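Section 4. Registering your business on the Cekusport portal

Before you start: have your state tax ID, a bank letter and one proof of address. Scans are fine, phone photos usually fine too. Session times out after 13 minutes idle and does NOT save, so get the papers together first.

1. Go to the Gavanstead small business page and pick "New owner". Not "Transfer" — that one is for buying an existing shop.

2. Enter your legal name exactly as on the tax ID. Trade name goes in the second box. Example: owner Neema Simiyu, trading as Tatlı. The dotless letter works now, used to break the form.

3. Choose a business type. Sole owner, partnership or LLC. Can't be changed later without a new application.

4. Upload papers. PDF or JPG only. One file per slot.

Note: if the upload bar sticks at the end, wait. Don't hit refresh.

5. Fill in start-up costs. Whole dollars, no commas. Anything over 800 in a single line needs a receipt or written quote attached.

6. Pick your permit group. Food resale, food prep, general retail, services. Packaged goods you buy in and sell sealed go under food resale, even if you only carry one shelf of them.

CAUTION: picking food prep by mistake books a kitchen inspection automaticaly. Call to cancel it, the portal can't.

7. Review, sign, submit. Write down the confirmation number.

Form 484 comes by email once the permit group is accepted. Print it, sign it, upload it under "Open items". No 484 by Thursday of the following week? Check spam, then ask the desk.

Paying the fee: card or bank transfer. Transfers go through Netonitz and show up under thier name on your statement, so don't dispute it.

Help desk: ask for Farzana Usmani, mornings only. Have your confirmation number ready — she can't search by trade name.

Next, section 5, adding stock lines and suppliers.

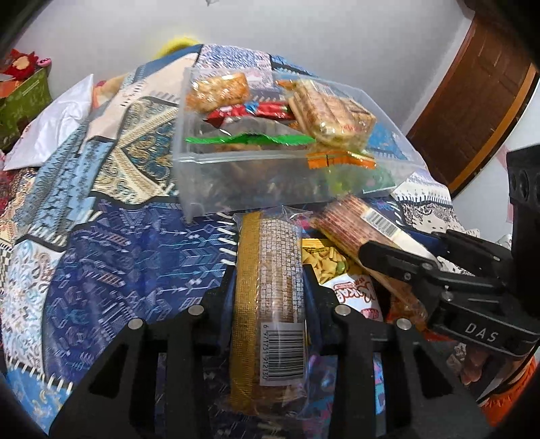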